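Review: the Bresilora meditation stool and home practice course

I bought the Bresilora set after a retreat at Dromesbridge, where several people were using one. It comes as a folding kneeling stool, a thin cushion, a printed handbook and access to a set of recorded meditations led by Xinyi Du. I have used it most mornings since, usually for 20 minutes before breakfast, and have now been through the whole course twice.

The stool first. It has two hinged legs and a sloping seat, and it packs down small enough to go in a rucksack. I am tall and my knees are not good, and most stools of this sort put my ankles to sleep. With this one I can sit through a full session without shifting more than once or twice. The slope is fixed, so if you like a flat seat you will not get on with it. The hinges were stiff for the first week and have eased.

The cushion is the weak part. It slides on the seat if you lean forward to bow or to light a candle. I put a square of non-slip matting under it, the sort sold for drawers, and have had no trouble since. For the price I would have liked that to be in the box.

The handbook has 5 chapters. The first two deal with sitting, breathing and setting an intention, and they are clear enough for somebody who has never prayed or meditated in any regular way. Chapter three is on affirmative prayer and is the one I return to. It gives short openings and then leaves you space to write your own, with wide lines and decent paper that takes a fountain pen. Chapter four, on silence, is short and could have been longer. The last chapter is on carrying the practice into ordinary work such as cooking, washing up and walking to the bus. It asks you to choose one household task and do it slowly with a single line of blessing. I chose making the tea. I forgot more often than I remembered, but the habit has stuck a little. 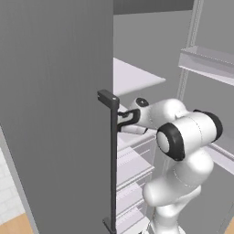 Dromesbridge, Sep 27, 2024

The recordings vary. Xinyi Du has a calm voice and leaves proper gaps, and there is no music under most of them. The morning set is very good. The evening set has a chime at the start which is louder than the speaking, and I have to turn the volume down and then up again. The language is broadly New Thought: Spirit, Source, the One. Readers from a more traditional church may want to swap in their own words, and the handbook says they are welcome to.

I had the Gollard stool before this, and it is the obvious comparison. The Gollard is heavier and better finished, and its cushion is tied on. It does not fold, though, and it comes with no course of any kind. If you already have a settled practice and only want something to sit on, I would buy the Gollard. If you are starting out, or starting again as I was, the Bresilora set is better value.

I give it 4 out of 5. A second handbook, on gratitude, is due in October and will be sold separately. I have put my name down for it.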